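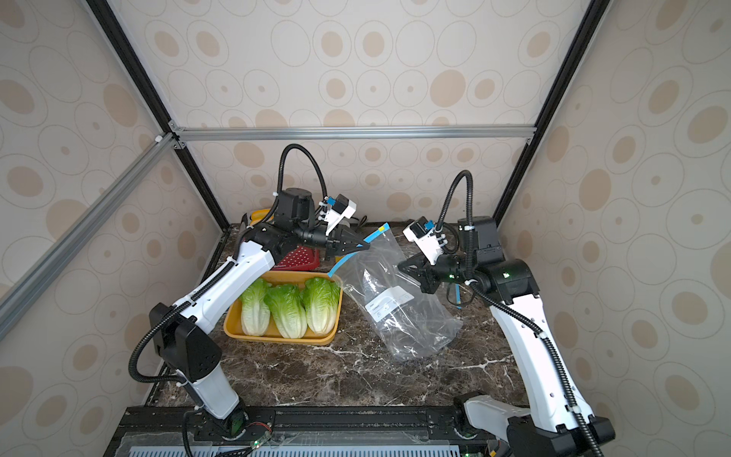
Figure 16.1 Romaine lettuce on a tray, with a zipper bag held open beside it.

Home | Contents | Previous chapter | Next chapter
Print this page | E-mail this page

Chapter 16
Packing Fresh Greens

Three heads of romaine, a tray and a zipper bag – there's a whole chapter in that! Leafy greens keep breathing after harvest, and they lose water as they do. A good bag slows that loss and keeps the leaves crisp (and their colour bright) for days longer.

In this chapter you'll learn to sort, trim and bag whole heads, then try the Poltville storage trial in your own kitchen. Start with the bag's mouth. Held wide, it lets a head slide in stem first without bruising the outer leaves.

Key words: wilting, trimming, headspace

Related chapters
Washing and Drying Leaves
Root Vegetables in the Cellar
The Market Gardens of Sevside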